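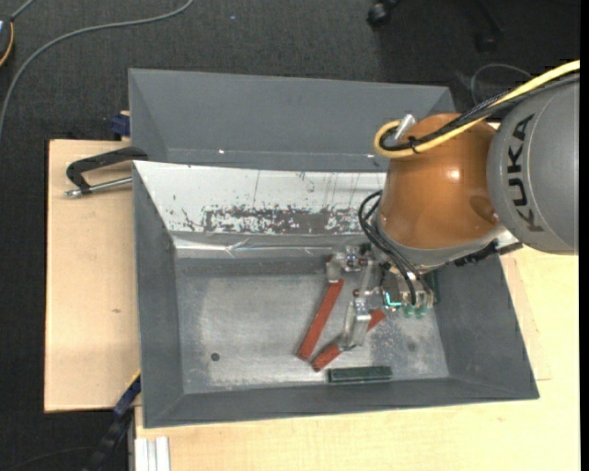

*Photo: Melquiades Cuevas*

I've worked nights for 10 years now, first at a bakery in Tindall and these days at Semov, out past the Brumberg exit. People email me the same things over and over (which I love, please keep doing it!), so I've put my answers on one page. I'm not a doctor. If you feel lousy for weeks on end, go see one and tell them you work nights, because they won't always ask.

Last updated Mar 13, 2018

## Sleep

**When do you go to bed?**

As soon as I can after I get home. I eat something small, shower, pull the curtains and I'm under the covers by 8:30 in the morning. I know people who stay up until noon and sleep right up to the start of their shift, and they swear by it. I tried that for a whole winter and I was a grouch from start to finish. Try both, but give each one a couple of weeks before you decide.

**What curtains did you buy?**

The cheapest blackout liner at the fabric store, and I pinned it behind the curtains I already had. The sides still leaked, so I stuck strips of Velcro on the wall and now it closes up tight. If you rent, painter's tape works okay, although it comes loose in summer and you'll be woken up by the sound of your own curtain falling down.

Sleep masks are fine too. Mine ends up on the floor every single time.

**How do you deal with the noise?**

A box fan, all year round, pointed at the wall in the winter. Earplugs hurt my ears after a few hours, but lots of people like the soft wax kind.

The bigger thing was talking to the neighbors. I wrote a note with my hours on it and put it in the mailboxes on my floor, and the guy above me moved his vacuuming to the late afternoon. He didn't have to do that! I also turned off the doorbell and put a little sign on the door for deliveries. Works maybe half the time.

**Can I split my sleep into two chunks?**

I do it whenever there's something going on at my daughter's school. Four hours in the morning, then a couple more before the shift. It's not as good as one long sleep and I wouldn't want to do it all week, but it beats missing the school play.

**What about naps at work?**

Ask first. Some places are fine with it on your break and some will write you up. I set a timer for 20 minutes and close my eyes in the car. Any longer than that and I wake up feeling like wet cement.

## Food

**What do you eat, and when?**

My big meal is before I leave the house, so dinner for everyone else is kind of my breakfast. Then soup or a sandwich halfway through the shift, and toast or oatmeal when I get home. I used to eat a huge plate of leftovers at 3 a.m. and then wonder why my stomach hated me.

The vending machine is a trap. I once added up what I'd fed into it between New Year's and Christmas and it came to 482 dollars. For chips! I pack a lunch now.

**How much coffee is too much?**

I can't answer that for you. I have one before the shift and one at the first break, then I'm done. The year I was drinking it right up to the end I'd lie there in my nice dark bedroom with my eyes wide open. Cold water and a walk around the parking lot do more for me at 5 a.m. than you'd think.

**Do you have that soup recipe?**

Yes, yes. Fry an onion and a couple of carrots, add a cup and a half of red lentils, a can of tomatoes, a big spoon of cumin and enough broth to cover it well. Cook until it's mush. It makes 4 lunches and it freezes fine. Lemon at the end if you remember to buy one (I never do).

## Family and friends

**How do you see your kids?**

We have breakfast together at 7:15, except it's my evening. I'm in a sweatshirt looking half dead and they're telling me about spelling tests. Then I'm up again when they get home from school. On paper I see them more than I did when I worked days.

What's hard is weekends. Which brings me to…

**Do you switch back to a day schedule on your days off?**

Sort of. I meet in the middle. On the first day off I sleep only until lunch, then go to bed around 2 a.m. for the rest of the break. That way I get afternoons and evenings with everybody and I'm not starting from zero when I go back. My sister-in-law flips all the way every time and seems fine. She was also fine with twins, so I don't compare myself to her.

**My friends have stopped inviting me to things. Help?**

Oh, I'm sorry. That happened to me too. I started doing the inviting, and I picked times that suited me: pancakes at five in the afternoon, mostly. A few people thought it was odd and a few turned up in pajamas, and those are the ones I'm still close to.

It also helps to put your shifts on a shared calendar. People get tired of asking.

## Odds and ends

**Is the extra pay worth it?**

For me, yes. It works out to 300 dollars more a month than the same job on days, and I save on after-school care. But I'd have said no in my first June, when it was light out practically all the time and I'd forgotten what sleep was.

**I'm nervous about the drive home. Any tips?**

Take this one seriously. If your eyes are heavy, don't go. Sit down inside, nap if you can, call someone for a ride. Opening the window and turning up the radio doesn't keep you awake, whatever my uncle says. I wear sunglasses on the way home so the morning light doesn't perk me up before bed, but if I'm sleepy they come off — getting there is more important.

**When do you do your errands?**

Right after work, if it's something quick. Grocery stores at seven in the morning are heaven. For the dentist and the bank I ask for the last appointment of the day. Never book anything for 11 a.m. It looks harmless on the calendar and it's the middle of your night.

**How long until I get used to it?**

It took me most of a year. The first month was awful, the second was a bit better, and then I stopped keeping track. I still get a rough week here and there, usually when the clocks change.

**Can I send you a question?**

Please do! I read everything, but I answer slowly, and almost always before sunrise.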